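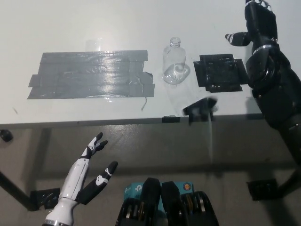 Botella de plástico sin tapa sobre una mesa blanca.

Historia del transporte aéreo regional
Apuntes de la sesión 4: el correo, los pasajeros y la línea de Narnuvari

Bienvenidos de nuevo, y gracias por las preguntas que dejasteis en el foro (¡fueron muchas y muy buenas!). En la sesión anterior nos quedamos en los aeródromos de hierba, así que hoy toca hablar de quién pagaba todo aquello, que es un asunto menos vistoso pero a mí, lo confieso, me gusta casi más que los propios aviones.

La línea Narnuvari–Mitolari tenía 635 kilómetros y se abrió para llevar sacas de correo. El contrato postal se cobraba por peso transportado, fuera el avión medio vacío o lleno hasta arriba de paquetes, y con ese dinero se pagaban el combustible, los pilotos y el alquiler del hangar. Los pasajeros llegaron después y casi de prestado: dos asientos detrás de las sacas, sin calefacción, y con la advertencia de que, si había mucho correo, se quedaban en tierra (con su maleta, claro, y a esperar el siguiente vuelo).

La compañía Ollovow, que explotaba la línea, probó en diciembre una escala en Yap para atraer a los viajeros del balneario. Fijaos en el horario de la página siguiente del dosier: la escala añadía 70 minutos al trayecto, y los comerciantes de Mitolari protestaron porque las cartas ya no llegaban a tiempo para el reparto de la tarde. Volveremos a este conflicto cuando veamos las subvenciones.

Términos que conviene repasar:
Escala técnica: parada para repostar o revisar el aparato, sin embarque de viajeros.
Carga de pago: todo lo que viaja a bordo y genera ingresos, sean sacas, bultos o personas.
Concesión: permiso para explotar una ruta durante un plazo fijado.

Para la próxima clase, leed el capítulo 4 del manual y traed media página escrita a mano o a ordenador, como prefiráis, sobre los efectos de la escala en Yap. La entrega es el 14/5/21, al empezar la clase.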